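Bindgate Open Metal Bin with Sloped Back Panel: Long-Term Review
14/03/2019

Rating: 3 out of 5

I bought this bin to replace a plastic tote that had cracked at the corners. It holds rectangular blocks between sorting runs, and it sits on a wooden tabletop where the contents have to stay visible from one side. I also considered the Tromum tray, which is too shallow for my blocks, and the Teteo box, which has a lid I would have removed anyway.

Construction

The walls are sheet metal with the edges folded over. The folds are thin but even, and I found no burrs on any of them. The corners came square. The walls do not flex when the bin is lifted by two opposite sides. I have loaded it to 40 pounds without any change in shape, though I would not carry it far at that weight because there are no handles and the folded edge digs into the fingers.

The sloped panel is the feature that sets this model apart. It spans the full width at the back, so a block dropped against it slides down to the floor. A vertical wall lets long pieces stand on end and wedge. The slope reduces this on one side only. Blocks still end up leaning on the other walls.

Surface wear

The finish is the weak point. I logged 509 fill-and-empty cycles before writing this. The product sheet describes the floor as brushed metal and says nothing about coating, and I would assume there is none. The floor has picked up cloudy dark stains, the widest near the center. The sloped panel has thin vertical scratches on its upper part and a gray smear lower down. I tried dish soap, then a paste cleaner, then 400 grit paper on a small patch. The paper lightened the stain but left a dull area, so I stopped there.

None of this affects function. If appearance matters, buy something painted.

Visibility of contents

Red and dark green blocks both read clearly against the gray metal. The green is slightly harder to pick out where a block lies over a stain. Overhead light gives some glare on bare floor areas, mostly when the bin is nearly empty.

In normal use the blocks settle at mixed angles, and a small load leaves plenty of floor showing between them. 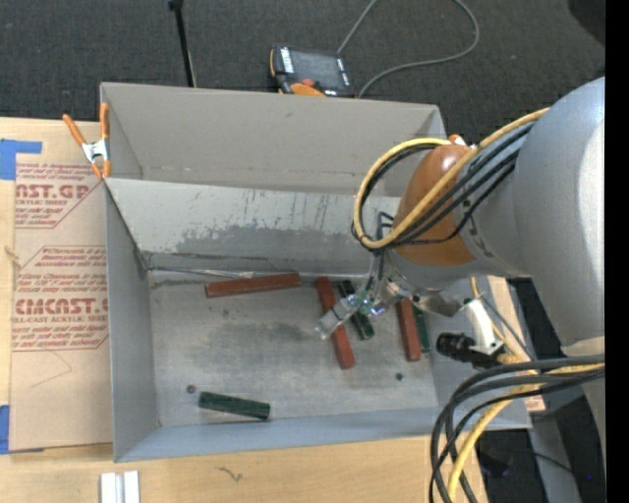 Cleaning

Dust collects along the back seam of the floor. A dry brush gets most of it out. A vacuum with a crevice tool is faster. I do both once a month and wipe the panel with a damp cloth.

Compared with the Ogunleye bin

The Ogunleye has four vertical walls and a thicker floor. It is quieter when blocks are dropped in and it marks less. It is also heavier, and long pieces jam in it more often. I kept the Bindgate for the slope. I plan to fit a rubber mat in April to cut the noise and will update the rating if it makes a difference.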